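**Tópico: Critérios de qualificação para o corta-mato de clubes, época 2023/24**

**Secretaria_Tecnica** escreveu:

Informam-se os clubes filiados de que o regulamento do Troféu Firnley foi publicado em 8 de novembro de 2023. A qualificação passa a fazer-se pela soma dos 3 melhores resultados de cada equipa, e o limite de inscrições fixa-se em 470 atletas. Solicita-se que as observações sejam apresentadas neste tópico, com indicação do artigo a que respeitam.

**clube_bevadano** escreveu:

A direção do Bevadano manifesta reservas quanto ao artigo 8. Na edição anterior inscreveram-se mais de 700 atletas, e a redução agora proposta penaliza os clubes com escalões de formação numerosos. Pergunta-se se foi ponderada a realização de duas jornadas.

**Isla Costigan** escreveu:

Na qualidade de delegada do Harawira, subscrevo o limite. O percurso de Flindalen tem uma passagem estreita logo após a partida e as quedas do ano passado constam do relatório do juiz-árbitro. Duas jornadas implicariam duplicar o policiamento e a assistência médica.
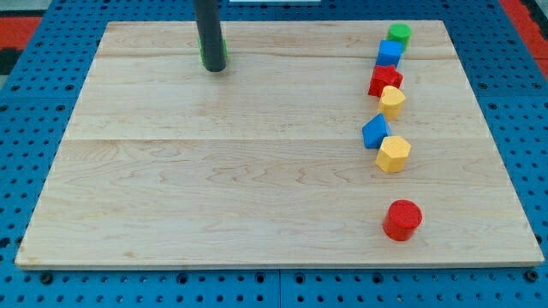 Quanto à soma de resultados, entendo que o texto carece de clarificação. Não se especifica se uma desistência conta como prova realizada, nem como se procede ao desempate entre equipas com a mesma pontuação.

**clube_bevadano** escreveu:

Com o devido respeito, as quedas referidas ocorreram na prova de seniores. Não se compreende que a restrição abranja os infantis, cuja partida é feita noutro local. Mantemos a nossa posição e pedimos quotas separadas por escalão.

**meiofundo_norte** escreveu:

Concordo com as quotas por escalão, discordo das duas jornadas. O calendário até abril já está preenchido.

**Secretaria_Tecnica** escreveu:

Registam-se os contributos. Esclarece-se que a desistência não pontua e que o desempate se faz pela classificação do último atleta a pontuar. A proposta de quotas será submetida à próxima reunião de delegados. Até lá, o artigo 8 mantém-se em vigor.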